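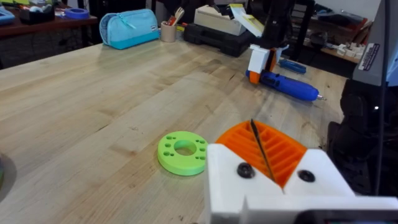
Stringing notebook, December, 7:40 in the morning

Kettle on, heating not. Tension head checked against the spring scale before anyone had a chance to touch the dial. It read true, so yesterday's argument about whether the machine has drifted is closed, at least until somebody loses a match.

Player rackets first. Nighat Lashari has a quarter-final tomorrow and left three frames in the bag with a note that says "same as before but less." Less what, she doesn't say. I went back through the pages and the last time she wrote this she meant tension, two pounds. The time before that she meant the grip. I've taken it as tension and left the grips alone. If I'm wrong I'll hear about it across four courts.

Frame 1. The Talpur, her match racket. Unstrung weight 305 g, same as in the autumn. Strung with the Masier poly in the mains, multifilament in the crosses, two pounds under the usual. One grommet at the throat is wearing through on the inside. I put a short length of tubing in and it will do for the tournament. It won't do for the spring, and there are no Talpur grommet strips in the drawer, only an empty packet someone carefully put back.

Frame 2. Same model, same job. Went on without a fuss. String bed a touch stiffer than frame 1 when I tapped it against my palm, which is not a measurement, but I'm writing it down anyway.

Frame 3. Her practice frame, full bed of the cheap stuff, same tension. She says she can't tell the difference. She can, because she only ever complains on practice days.

10:15

Started on the question I was supposed to be answering all month: how much tension the Masier loses overnight compared with the Periritz. Plan as agreed. Two identical frames, same tension, same stringer (me), same shelf by the back wall. Read both straight off the machine, read again in the morning, then hit 200 balls with each off the ball machine and read once more.

Straight off the machine the two are close enough that I'd call them equal. The Periritz is nastier to weave. It kinks if you look away from it, and I had to cut off a foot and a half of a cross that had folded on itself. The Masier smells like a new shower curtain but behaves.

Note to whoever runs the ball machine: please use balls out of the same can for both frames. Last time we had new ones for the first and something a dog had owned for the second, and the page of results that came out of it is now under the leg of the filing cabinet.

1:30

Phone call from the coach. Nighat won her doubles, lost eleven points in a row somewhere in the second set, and blames the strings. Those were the old strings, from nine days ago, which I told her to cut out. He passed this on. He says she went quiet, so I'm counting it as a win for the bench.

He also says her second serve is landing short and wants to know if a bit of weight in the head would help. I said I could add 3 grams at twelve o'clock and she would feel it by the third game, and possibly in her shoulder by the third set. We left it. The day before a quarter-final is a bad day to be handed a different racket. If she wants to try it after the tournament, start at one gram and write down where the tape went. The last person to tape a frame here (initials withheld, he reads this) put it under the bumper guard and then forgot which frame.

Reel count. The Sinau multifilament is nearly out. The new reel is marked 700 ft on the delivery slip and 200 m on the box, and those are not the same length. I have written to the supplier asking which. Until they answer, work on the shorter one and don't promise the juniors anything.

4:50

Clamps cleaned, all of them. The left one was slipping a hair on the thin gauge, and it was only old string coating packed into the teeth. Alcohol and a toothbrush. The toothbrush is now a workshop toothbrush.

Her three frames are in the bag by the door, stenciled, dampeners in the side pocket. She's on second on the outside court, which means a wind from the left and a lot of looking at her strings between points.

Left for tomorrow: morning readings on the Masier and Periritz frames before the heating comes on, order the Talpur grommets, ask her what "less" meant.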